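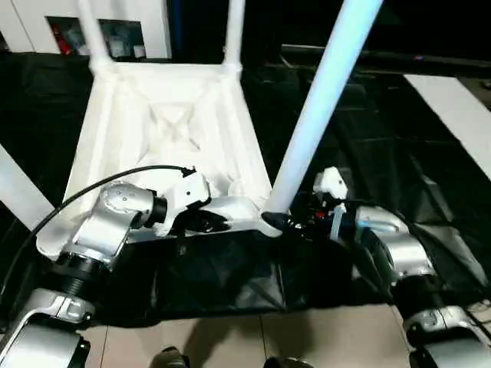

Teaching a two-arm lift with the Kirnaron kit

Posted February 1, 2023 by Carolina Falcão

I've had the Kirnaron kit for a few months now and two-arm lifts are still my favorite thing to do with it! Once you get one working you'll want to try it on everything in the building.

1. Lay a dark cloth over the table. Chairs slide less on it, and a white one stands out well.

2. Put the chair down with its legs in the air and jog both grippers to the seat rim. Save this pose as "ready."

3. Set grip force to 40 on each side. The default of 14 is fine for cups — way too soft for furniture.

4. Turn on Link Arms, then raise the chair very slowly. If one side lags, stop, open both grippers and go back to "ready."

5. Record three good lifts before you touch the speed slider.

Check your cable slack before step 4, with both arms at full height. Custódio Godinho wrote up a neat clip for this on the Kendby forum, and it fits the older wrists too.

Next up is turning the chair over in the air — I'm at two clean flips so far.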